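Robotics club thread, new semester, new project. Long one, mute me now if you don't care about grippers

1/ So the project this term is cloth. Handling cloth with a two finger gripper. We picked it out of a list of four and I voted for it so I can't complain (I will complain)

2/ Club is Rikotwood Robotics, for anyone new here. We meet in the basement lab under the engineering building, 7 pm till they lock the doors. Bring a laptop, bring your own snacks, the vending machine ate my card again

3/ Project name is Drilero. No it doesn't mean anything. It was the name of the shared folder and it stuck

4/ Goal for the end of term: policy that can take a piece of fabric on a bed and spread it out flat. Not folding. Folding is next year's problem. Just find an edge, grab it, pull it, let go, do the other side

5/ Arm in the lab is booked solid by the senior design people until January. So we're collecting demos by hand first, with the hand-held gripper, and the arm gets involved later. Everybody takes the gripper home for a couple nights and does their share

6/ Each person's target is 50 demos. Sounds like nothing. It is not nothing

7/ What counts as a demo, since I keep getting DMs about it: start with the cloth in a heap. Record. Spread it. Stop recording. If you drop it and pick it up again thats fine, keep it. If your other hand comes in to help, toss it

8/ Rule we added after week one: crumple it differently every time. People were making the same neat little pile over and over and the model learned the neat little pile. Useless on anything else

9/ Also plain fabric for now. Stripes and prints come in the second batch. Somebody asked about towels. No towels yet, too thick, the fingers behave totaly different

10/ Things I know now about grabbing cloth that I did not know in the fall:

11/ Come in low. If you come straight down you pinch the top layer and also whatever is under it. Duvet comes along for the ride. Then you're dragging the whole bed

12/ Open the fingers wider than you think. Slide one under, other one on top, THEN close

13/ Slow on the pull. Fast pull = blur = frame gets thrown out by the filter, and if you lose too many frames the whole demo goes

14/ Edges are easy to see with your eyes and weirdly hard through the wide lens. Everything near the outside bends. You get used to it after ten or so, then you put the gripper down and your real room looks wrong

15/ Wrist hurts. Take breaks. I'm serious, one person did their whole set in a night and couldn't type the next day

16/ Data stuff. We label with Jestesex, which is a little tool one of last years members wrote and named and then graduated. It does start, grasp, release, end. Four keys. It crashes if your file name has a space in it. DO NOT put a space in your file name

17/ Where we are as of tonight: 377 demos uploaded. 113 thrown out. Mostly the blur thing, then hands in view, then a bunch where the tracking just lost it halfway and the path shoots off into space

18/ Tracking is the real headache tbh. It wants stuff to look at. Blank wall, blank ceiling, white bedding, it has nothing to hold on to and it drifts. Clutter helps. So for once in my life don't clean your room before recording

19/ We tried taping paper markers around. Worked ok on a desk. On a bed they slide around every time you tug anything so we gave up on that

20/ First training run was on a small slice just to see if the pipeline works. It does. The policy in sim replay reaches toward cloth, closes, opens, closes, opens. Kind of like a crab thinking about it. Loss curve looks nice though lol

21/ Second run is going right now on the lab machine, please please do not restart the lab machine. There's a sticky note on it

22/ Working on my own batch tonight, blue cloth on a white duvet, decent contrast so the edges should be easier for the model to find
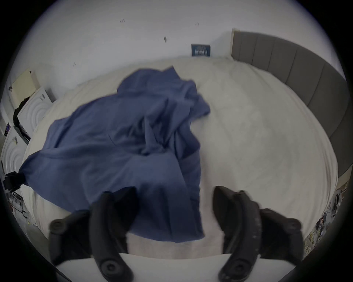 Cha
data lead, Rikotwood Robotics

23/ Left finger pressing into the fabric there, right one just resting on the duvet next to the hem. I go for the bottom hem first and then work up toward the big heap. Not everybody does it in that order and we're still arguing about whether we should all do it the same way

24/ My side of the argument: mixed strategies confuse a small model. Pick one order, stick to it, at least for the first batch. Other side says thats how you get a robot that only knows one trick. Both probly true

25/ Vote on it at the next meeting. Come vote. We had 2 people at the last vote and it was a tie

26/ If you're signed up for the gripper next: charge the battery pack overnight, wipe the lens with the gray cloth in the case, NOT your shirt, and check the knobs are snug before you start. Left one on the outside works itself loose

27/ And write down which fabric you used. Color, thin or thick, sheet or shirt or whatever. There's a column for it in the spreadsheet and it's like half empty. I can't sort anything if it's empty

28/ Stuff we still need: more fabric in odd sizes (pillowcases would be great), a spare SD card, someone who understands camera calibration and has a free evening

29/ No you don't need to know how to code to join. Spreading cloth with a gripper takes about five minutes to learn. Freshmen welcome, one of our cleanest batches came from someone who'd never touched a robot

30/ Upload deadline for this batch is 9 pm before the next meeting so the run can go overnight. Late ones go in the next batch, no big deal, just don't drop them in the folder without telling me

31/ ok back to it, got a bunch left to do. Will post the second run results when it finishes, good or crab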